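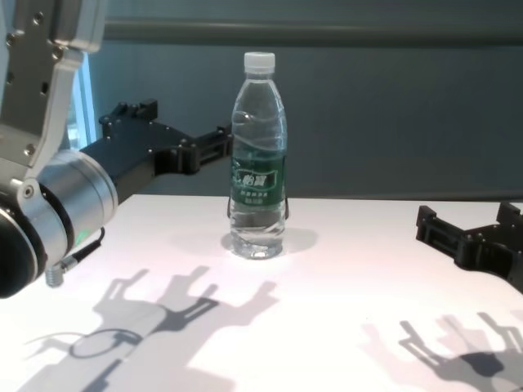 第三章　瓶装水的摆放、开启与存放

首页　目录　上一章　下一章　安装　日常使用　清洁　附录

3.1　适用范围

本章针对带旋盖的透明塑料瓶装饮用水,标签缠在瓶身中段的那一类。不适用于玻璃瓶、桶装水和碳酸饮料。随 Stalik 白色台面一起送来的促销单页上写着“任何瓶子放上去都稳如磐石”,这句话请读者自行掂量。我们在 Cladow 的样板间里用了一个冬天,结论要保守得多:瓶底平、台面平,瓶子就站得住;两样缺一样,什么台面都救不了。

3.2　摆放前的检查

1. 用手掌抹一遍台面。白色台面上的水渍不容易看出来,要侧着光看,或者干脆用手摸。

2. 把瓶子翻过来看瓶底。这类瓶子的底部多半是分瓣的,真正接触台面的只有几个凸点,瓣与瓣之间若卡了碎屑或纸屑,瓶子会微微歪向一边。

3. 看标签。深绿底白字的标签在瓶身弧面上有点起皱属于常见情况,不说明水有问题,也不说明水没问题。生产日期通常不在标签正面,请到瓶盖、瓶肩或瓶颈处去找。

4. 看水位。没开过的瓶子水面一般接近瓶肩以上。水位明显偏低而瓶盖又连着防盗圈的,不要喝,退给卖家。

注意:有些说明书建议“倒置摇晃,观察气泡判断水质”。我们试过,除了把手摇酸,没有得到任何可用的判断。请跳过这一步。

3.3　摆放步骤

1. 选定位置。瓶子又高又细,重心不低,离台面边缘至少留出一个手掌的宽度。靠近台面中央最省心。

2. 握住标签上方或标签所在的位置,竖直放下。不要捏着瓶盖往下放,瓶盖没拧紧的时候瓶身会直接掉下去。

3. 松手以后等一下,看瓶子有没有晃。如果晃,转一个角度再放。仍然晃,换一瓶,或者检查台面是否水平(见第二章“调平”)。

4. 需要让标签朝向客人的,最后再转。转的时候扶住瓶肩,瓶底贴着台面慢慢转。至于标签朝外是否“显著提升待客档次”,那是 Clerner 配件目录里的说法,我们没有看出来。

小心:台面是浅色的,瓶子是透明的,从某些角度看过去,瓶身下半截几乎和背景混在一起,能看清的只有标签。桌上有人活动时,请把瓶子放在大家看得见的地方,别塞在其他东西后面。

3.4　关于光线和影子

透明瓶装满水以后会聚光,瓶子下部和台面之间会出现很亮的斑点,旁边拖着一道灰影。灯在哪一侧,影子就倒向另一侧。这本身没有害处,可是有两件事要提醒:

一是不要把瓶子长时间放在太阳直射的窗边。网上流传的“水瓶引燃桌布”故事有多少是真的,我们没有能力核实,但把瓶子挪开不费什么事。

二是透过水去看后面的东西,形状是扭曲的。有用户来信说台面后方的墙“弯了”,后来把瓶子拿走再看,墙是直的。报修之前请先把瓶子拿走。

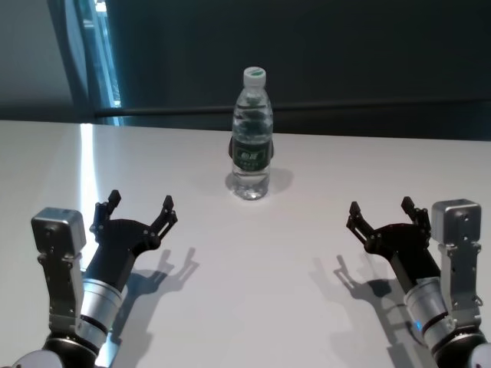 3.5　开启

1. 一手扶稳瓶身,扶在标签处,力道以瓶身不凹陷为准。塑料瓶壁很薄,水又满,用力一捏,盖子一开水就涌出来。

2. 另一只手捏住白色瓶盖,逆时针旋转。盖子边缘有细密竖纹的,干手就能拧开;手湿的话先擦手。

3. 听到防盗圈断开的声音后停一下,再继续旋开。没有听到声音,也没有感到阻力,说明这瓶可能已经开过。

4. 瓶盖放在台面上时内侧朝上。

注意:瓶盖顶上的小圆标记只是印刷图案。曾有零售商宣称圆圈颜色代表水的“活性等级”,我们没有找到任何依据,建议不要据此多付钱。

小心:市售的“省力开瓶套”我们买过 6 种。其中多数对直径不合的瓶盖根本套不牢,套得牢的,又会在盖子上留下划痕。手腕有伤或者力气不足的人可以用一条橡胶垫代替,效果不比它们差。

3.6　开启之后

1. 拧紧瓶盖再放回台面,哪怕只离开一小会儿。

2. 对着瓶口喝过的,当天喝完。倒在杯子里喝的可以宽一些,放进冰箱,第二天喝完。

3. 水喝掉一半以后瓶子变轻,袖口一带就倒。这时候应当往台面里侧挪。

4. 不要把空瓶灌上自来水充作新瓶摆出来。

3.7　备用水的存放

1. 存放在阴凉、没有异味的柜子里。油漆、樟脑丸和洗涤剂不要放在同一格。

2. 竖放。横放不是不行,只是盖子若有轻微渗漏,要过很久才会发现。

3. 按日期先后排,旧的放外面。

4. 每层隔板的承重以柜体标牌为准。Crăciun 系列置物架标称每层可放 134 瓶,这个数字我们怀疑是按最小号的瓶子算的,也没有说明隔板放满以后会不会下弯。请先放一半,过几天看看隔板再决定。

3.8　台面清洁

1. 水洒了立刻用干布擦,从外圈往里收。

2. 瓶底留下的一圈水印,用拧干的湿布擦一遍,再用干布擦一遍。不必使用专用清洁剂。包装盒里附送的那一小瓶,我们和清水对比过,看不出差别。

3. 不要用钢丝球。宣传册称台面表面“可承受 4000 次擦拭”,没有写用什么擦、用多大力。我们用普通棉布擦了 400 次,表面没有明显变化;后面的次数,没有人愿意擦下去。

3.9　常见情况

瓶子总朝一个方向倒:先换瓶子试。换了还倒,重新调平台面。

标签脱开:胶水受潮所致,不影响使用。想粘回去可以用透明胶带,但生产信息不要遮住。

水里有细小气泡附在瓶壁上:冷水回温时常见。若有絮状物或异味,停止饮用。

瓶身发出轻微的响声:温度变化引起的瓶壁回弹,拧松再拧紧瓶盖通常就停了。

本章修订于 2018年4月29日。调平螺脚的位置见第二章,备件编号见附录。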